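News > Local > Music and Arts

Search this site Enter keyword Go

Saturday drum club gets its hall back

Well, I can finally write the story I've been wanting to write since January. The Jurholm drum club is moving back into the old hall on Nitden Street, and I couldn't be more pleased!

If you missed the saga, the roof let in water over the winter and the whole place was shut while the district decided what to do. The drummers ended up in the back of the library, where they had to stop at four because of the reading group next door (you can imagine how that went). Some families drifted off. My own nephew swapped to chess for a term, and I can't say his mother minded the peace and quiet.

Ilídio Caldeira, who has run the Saturday sessions for years, rang me on 12 Jul 2022 to tell me the keys were in his hand. He was so excited I had to ask him to start again from the beginning. The repair bill came to 3209 pounds. A grant from the district covered 1878 of that, and the rest came from the spring concert, a sponsored walk and one very long cake sale that I may have visited more than once.

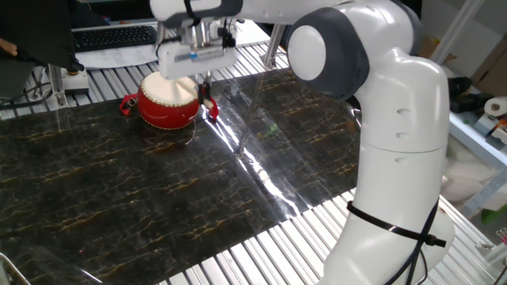 A small red drum on a dark marble-patterned mat.

The hall will look much the same as before, but the big change is underfoot. The old boards at the stage end have been taken up and relaid, and there's thick felt under them now, so the flats behind shouldn't get the full force of the beginners' class. I went in for a nose round last week and stamped about a bit – it's a lovely dull thud where there used to be a boom. The kitchen hatch still sticks.

Sessions start again in September, with little ones first at ten and the older group after lunch. There's a new adult beginners' hour too, which is the bit I've got my eye on. I've had no sense of rhythm since school, where I was moved from the triangle to turning pages, but Ilídio swears he has taught worse. It's 4 pounds a go, with sticks and practice pads to borrow, and your first visit is free.

They're also putting on an open afternoon the week before. Léonie Delorme is bringing her hand drums over from Rätsep and will do a short set, then anyone can have a go at anything. I heard her play at the summer fair and stood there with my chips going cold, so do try to catch her.

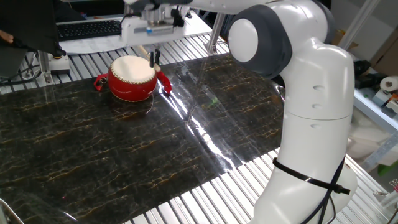
Darnell Kincaid got in touch to say the felt is all very well, but what he'd like to know is whether the windows will stay shut in warm weather, as his flat looks straight on to the car park and the old Saturdays went right through his afternoon nap. He did add that he'd missed the marching numbers.

I put the window question to Ilídio, and he says they'll be closed for the older group and there are two new fans to keep everyone going. Names for the autumn term can be left at the library desk until the end of August. Bring a cushion for the open afternoon, as the new chairs haven't come yet.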